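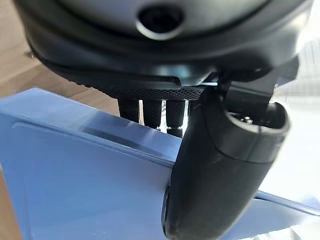 Aktenschrank ausmisten und wieder einräumen – Kurztipps

Drucken | Per E-Mail senden
Suche: Suchbegriff eingeben ... Los

Kategorie: Büro & Werkstatt > Ordnung > Papierkram

Wieder mal Februar, wieder mal Steuer, wieder mal Schrank voll. Kurz runtergeschrieben, wie ich es mache. Geht an einem Vormittag, wenn das Telefon still bleibt.

Zuerst alles raus. Wirklich alles, auch die Prospekte ganz hinten. Boden oder großer Tisch, egal. Drei Haufen: behalten, Altpapier, weiß nicht. Der dritte Haufen darf am Ende nicht höher sein als eine Handbreit, sonst nochmal durch.

Türen beim Räumen ganz auf, beide. Halb offene Türen = blaue Flecken am Ellbogen. Wer Topfscharniere hat, die sitzen innen: gleich mal mit dem Kreuzschlitz nachziehen, solange der Schrank leer ist. Handfest, nicht mehr! Span reißt schnell aus. Ist ein Loch schon ausgeleiert, Zahnstocher mit Holzleim rein, bündig abbrechen, über Nacht trocken lassen, Schraube wieder rein. Hält bei uns im Büro in Nirkach seit Jahren.

Auswischen: lauwarmes Wasser, ein Tropfen Spüli, Tuch gut auswringen. Kein Scheuerzeug auf beschichteten Platten, gibt matte Stellen. Kanten extra, da sitzt der Dreck. Danach trocken nachwischen und offen stehen lassen, halbe Stunde mindestens. Papier zieht Feuchte sofort.

Jetzt die Kästen. Ich nehme Archivboxen zum Zuklappen, keine Ordner. Liegen besser, stauben weniger ein. Eine Farbe pro Bereich, bei mir blau für alles mit Finanzamt und Bank. Ob hell- oder dunkelblau ist wurscht, nachgekauft passt eh nie genau. Die von Jelletti sind ok, die von Feyisa klemmen am Verschluß.

Beschriften BEVOR was reinkommt. Kleines Etikett, auf den Rücken, mittig. Nur Jahr und ein Wort, mehr liest kein Mensch. Bleistift geht auch, dann kann mans im nächsten Jahr umnutzen.

Einräumen von unten nach oben:
- ganz unten schweres Zeug, Papierpakete, alte Kataloge
- mittlerer Boden: was laufend gebraucht wird, Rücken nach vorne
- oben drauf nur Sachen die gerade in Arbeit sind. Abends wegräumen 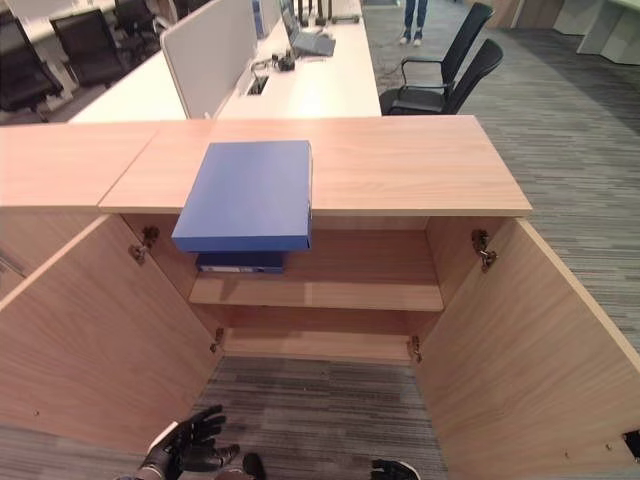

Erste Kästen am Platz, der Mittelboden hat noch viel Luft.

Liegend oder stehend? Liegend geht bei wenigen Kästen prima, höchstens drei übereinander, sonst zieht man immer den untersten. Stehend ab sechs Stück, dann aber eine Buchstütze dazu, sonst kippt die ganze Reihe.

Boden biegt durch? Iker Iglesias (Werkstatt Trokercombe, der hat mir das mal gezeigt) dreht den Einlegeboden einfach um, Bauch nach oben. Kostet nix. Einmal im Jahr machen. Ab 100 cm Breite lieber eine Stütze in die Mitte.

Altpapier: Kontoauszüge und alles mit Adresse durch den Schredder, Heftklammern vorher raus wenn das Gerät klein ist. Unserer packt 6 Blatt, mit gutem Zureden. Bei mir warens dieses Mal roughly gesagt ein halber Waschkorb Schnipsel. Der Rest in die Tonne, Klarsichthüllen vorher abziehn.

Aufbewahrungsfristen bitte selber nachschauen, die ändern sich, da leg ich mich nicht fest.

Nachtrag: Etiketten wieder ablösen mit dem Fön, kurz warm machen, langsam ziehen. Klebereste mit Speiseöl. Nicht auf Pappe, gibt Fettflecken

Schlagwörter: Aktenschrank, Archivbox, Scharniere nachstellen, Etiketten, Büro aufräumen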